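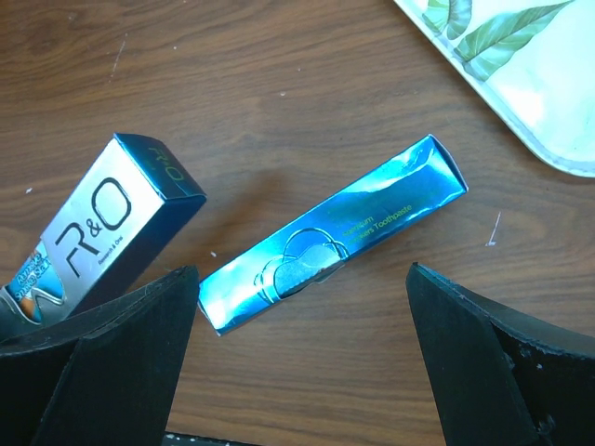

Plikotden, October

Boxed toothpaste, two kinds: R&O in the silver and teal carton, and the longer one in metallic blue

Sold singly or by the case of 30
Ships from the Plikotden counter
Page kept by Misaki Iwasaki

We were slow to put boxed toothpaste on the site. Most of what gets printed on a toothpaste carton is a promise, and most of those promises are hard to check at a bathroom sink. So this page sticks to what we can stand behind: the box, the handling and the price terms. If you want to hear that a paste will change your life, there are plenty of other shops.

The R&O box

Big black letters on a silver panel, set in line with the box, with teal-blue edges and end flap. The logo turns up again on the end, smaller and greenish, so you can find it when the boxes are shelved end-on. We like that more than we expected to. There is also a band of orange, light blue and white with a line about shine. Treat that line the way you would treat any line about shine. We have no test results from anyone and we have not been offered any.

Two customers have asked whether "Research" on the front means a laboratory stands behind the paste. We don't know. It is a word on a box.

The blue box

Longer than the R&O, and very shiny. The logo is an embossed outline of overlapping shapes, hearts or clouds depending on who is at the counter. Reiko Onishi says hearts. The metallic blue covering looks good under a shop light and it also shows every crease. If you are buying for a gift basket and want a perfectly smooth box, choose in person or pick something else. We will not take a return for creases alone.

Don't read anything into the extra length. A long carton can hold a long tube, or a short tube and some air. Compare the net weight on the label — that is the only number worth comparing.

Buying by the case

A case is 30 boxes of one kind. We do not split cases and we do not mix the two kinds in one case, although you can order one of each. Orders of 6 cases or more go out through Dollau on Friday and need someone at the door to sign.

Zhiqiang Lü, who buys for the guest rooms at Maruyama, takes the R&O and has done so through two price changes. His reason is that the cartons stack. That is the most useful review we have had.

Storage

Keep the boxes dry and out of a sunny window. Foil-type finishes scuff when they slide against each other, so leave them in the case until you need them. Stand them on end if the shelf is deep enough.

Questions we get

Is either one better for sensitive teeth?
Ask your dentist. We sell the boxes.

Does it whiten?
Neither maker has shown us anything that would let us say yes.

Can I buy a single box to try?
Yes, at the counter or online. Postage on one box costs more than it should — the counter is cheaper.

Do you match prices?
Sometimes. Write to Oskari Rissanen with the other shop's page and he will give you an answer within 2 working days.

Returns

Sealed boxes only, end flaps unopened. Crushed corners count as damage if you tell us on the day of delivery. Cases opened and partly used stay with you.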